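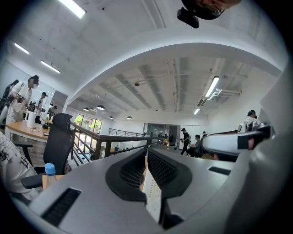 Aro is hiring a cell maintenance technician to look after one machine, the Wakulex two-finger gripper cell on our upper floor. The job is setup, daily checks and repair, and most of it comes down to the fingers. Each one carries a black pad with a honeycomb-like mesh face and a smooth rim, and the gap between the two is narrow, so a pad that sits slightly off shows up in the grip log quickly. You will set that gap, swap worn pads, clean the vent slots on the gray body and keep the wiring tidy. The cell is in an open office next to the railing around the floor opening, with people working at tables nearby, so you need to be comfortable doing repairs in company.

What the work involves

Pad alignment and a test grip at the start of each shift
Vent cleaning every 61 hours of run time
Fault tracing on the arm joints and finger drives
Keeping the spare parts shelf and the repair log up to date

What we ask for

Two years of hands-on work with electric grippers or similar small machines. You should be able to read a wiring diagram and use a torque driver and a multimeter. Experience with Fragkou controllers helps -- we can train you on them if you have used something else.

Hours and pay

Full time, six-month contract to start, 4 day shifts a week. Pay depends on experience and is discussed at the first interview.

How to apply

Send a resume and a short note on a repair you have done to Marisol Huanca, quoting job number 3107. Applications close 7/10/19. Interviews include one hour at the cell.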